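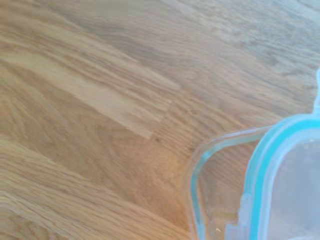

View from the wrist camera: wooden tabletop, with one corner of a clear food container and its blue seal.

About us | Data collection | Company

Privari collects manipulation examples for teams that train robot control models. An example, as we use the word, is one complete attempt at one task, carried out by a person steering an arm, and stored with everything the arm measured while the attempt was under way. We do not train models ourselves and we do not sell arms. Clients come to us with a list of tasks and a format, and we return recordings that match both.

The company was founded by Seija Rissanen and Tania Roy, who had worked together on test equipment for packaging lines. Seija runs the recording floor and is responsible for the stations, the operators and the daily schedule. Tania runs review and delivery, including the software that checks each recording before it leaves us. There are 19 people on the staff, most of them operators.

What we record

Our work is limited to tabletop tasks with household and kitchen objects. Typical requests are opening and closing food containers, stacking dishes, folding small cloths, sorting cutlery, and moving items between a surface and a box. We chose this range early on and have kept to it. Operators become quicker and more even when they stay with one family of tasks, and the object store can be kept in good order.

Clear plastic is requested often. A transparent rim takes on the colour and grain of whatever lies beneath it, and depth sensors give poor readings on it. A coloured seal gives a model something firmer to follow, but a model that has only met containers with coloured seals will tend to depend on them. For container tasks we therefore vary the lid, the seal and the surface separately, and record which combination was used in the notes for each example.

Tables vary for the same reason. Plain white surfaces make for tidy recordings and weak training sets. We use wood, painted board, laminate, cloth and steel, and rotate them between blocks of work.

How a station works

We run six stations. Each has an arm, a camera at the wrist, two fixed cameras, and a control handle with which the operator drives the arm directly. Joint positions, gripper opening and all camera streams are written against one clock. Clock drift between streams is checked at the start of every block, and a station that fails the check is taken out of use until it has been put right.

The wrist view is the one our clients ask about most. It moves with the hand, so it blurs during fast travel and often holds only part of the object being handled. We leave this as it is. A model running on a real arm will receive the same kind of view, and sharpening or trimming the recordings would teach it to expect something it will never get. Exposure is fixed for each block and noted. No stabilising is applied.

A block consists of 400 attempts at a single task. Before it begins, the task is written up on one sheet: the starting layout, the limits within which objects may be placed, the end state that counts as success, and the errors that should be kept. Starting positions are drawn by the scheduling software and shown to the operator on a screen beside the table. Left to themselves, people put things down in the same few places, and this shows up later in the trained model as a blind area near the edges of the table.

Failed attempts

Failures are kept and labelled. If a lid slips and the operator recovers, the whole attempt is retained and the point of recovery is marked. If the attempt cannot be saved, it is stored in a separate set, which clients may take or leave. Attempts are removed only where the recording itself is faulty: a dropped stream, a camera knocked out of position, or a person's hand entering the work area while the arm is active.

Operators are paid by the hour. We tried payment per attempt in the first year and stopped, as the movements became hurried and the placing of objects became careless. Shifts on the handle are limited to 2 hours, after which the operator moves to review or to resetting tables.

Review

Every example is looked at twice. The first pass is automatic and covers missing frames, timing gaps, joint limits and file structure. The second is made by a person, who plays the attempt through, confirms the outcome and corrects the written description if needed. The reviewer is never the operator who made the recording. Where the two disagree on the outcome, the example goes to Tania's desk with both labels attached.

Descriptions are written in plain sentences. Reviewers are asked to name only what the recording shows, and to use a general word where a precise one cannot be supported. 'Container' is accepted. A guess at the contents is not.

Systems and tools

Recordings are captured and indexed with Lotent, our in-house software, which also holds the task sheets and calibration files. Calibration is repeated whenever a camera bracket is loosened, and at the start of each project regardless. Older files can be re-exported against a corrected calibration without touching the raw data — this has been needed on several projects, usually after a bracket had crept by a small amount over a long run.

Mechanical work on the stations, including brackets and gripper fingers, is done by Tridgate, a small workshop in the next building. Fingers wear faster than most clients expect, mainly through contact with hard plastic edges. Changes of finger are logged, and the log is delivered with the data.

Our longest-running project is the Hettiarachchi set, a collection of container and lid tasks that has been extended each April since it was started. It uses the same task sheets throughout, so later additions can be compared with the earliest ones.

Working with us

A project normally begins with a trial block on one task. The client receives the full output, faults included, along with the task sheet and the review notes. Changes to the format or to the success criteria are best made at this stage — they can be made later, but earlier blocks are not relabelled unless this has been agreed in the contract.

Visits to the recording floor can be arranged through Seija Rissanen. Questions on formats, sample files and delivery should be sent to Tania Roy.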